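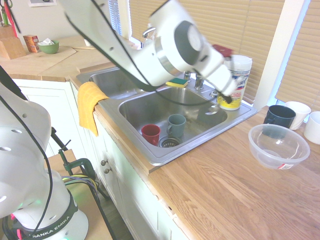

Sink and worktop, with wipes at the back edge.

Solwood Household Cleaning Labels

README for release 3
Last updated 28 January 2026

Summary

This is a table of the directions printed on household cleaning products sold in the United Kingdom and Ireland. Each row is one product label. The text was typed out by hand from the packaging and then sorted into fields such as surface, contact time, dilution and rinsing. There are 3294 rows in this release. Release 2 had 2000.

The table was put together at Halvorsen, a small consumer information office, for use in a plain-language guide to cleaning kitchens and bathrooms. It is shared in case it is of use to people working on label wording, readability or home safety advice.

Files

labels.csv: the main table, one row per product
surfaces.csv: the list of surface names and the words that were folded into each
changes.txt: rows added, corrected or withdrawn since release 2
licence.txt: terms of use

All files are UTF-8. Fields are separated by commas and text fields are in double quotes. Line breaks inside a label have been replaced with a single space.

Fields in labels.csv

row_id: a whole number, never reused
product_type: spray, wipe, cream, powder, tablet, liquid or other
surface: one or more values from surfaces.csv, separated by semicolons
directions: the full text of the directions as printed
contact_seconds: how long the product should stay on the surface, in seconds
dilution: parts of water to one part product, or 0 if used neat
rinse: yes, no, food areas only, or not stated
gloves: yes, no or not stated
warning_text: the full text of any warning printed next to the directions
pack_year: the year the pack was bought

Brand names are not included. They were taken out of the directions and replaced with the word PRODUCT. Please report any that have slipped through.

Surfaces

There are 31 surface names. Labels use far more than that, and a good deal of folding was needed. "Worktop", "counter" and "kitchen surface" all go to worktop. "Stainless steel" is kept apart from "metal" where the label makes the difference. Wood is split into sealed, oiled and not stated. Most labels that mention wood don't say which they mean, so the last of these is by far the largest.

"Hard surfaces" is kept as its own value. It was tempting to spread it across the others, but labels don't agree on what it covers and some go on to rule out marble or unsealed wood in the next line.

How the labels were collected

Packs were bought in shops in and near Bremirance and read by two people working separately. Where the two copies differed, the pack was checked again. Packs with torn or rubbed print were left out unless a second pack could be found. Peel-back labels were opened and the inside text was copied too, which was not done in release 1. Rows from that release were redone.

Contact times given as a range are stored as the longer time. Where a label gives one time for everyday cleaning and another for disinfecting, the disinfecting time is used and the other can be found in directions.

Known problems

Wipes are poorly covered on contact time. Many only say to leave the surface to air dry, and contact_seconds is blank for these. A blank should not be read as zero.

Dilution is unreliable for tablets. Some labels give water per tablet and some per half tablet, and the field was never meant for either. Use directions instead.

Limescale removers were bought mostly in December and a few seasonal packs are near copies of the standard ones. They have been left in.

Welsh and Irish text on bilingual packs was not copied.

Use

The table records what was printed on a pack in a given year. Makers change their wording, so follow the label on the product in front of you. It should not be used to decide whether two products are safe to mix.

Selluser, the spreadsheet checker used for the earlier releases, is no longer needed to open the files. Any program that reads CSV will do.

Licence

Free to use, copy and change, with credit to the Solwood Household Cleaning Labels table. The wording of the labels themselves belongs to the makers.

Corrections

Send the row_id, the field and the text as it appears on the pack. Corrections go into changes.txt with the next release.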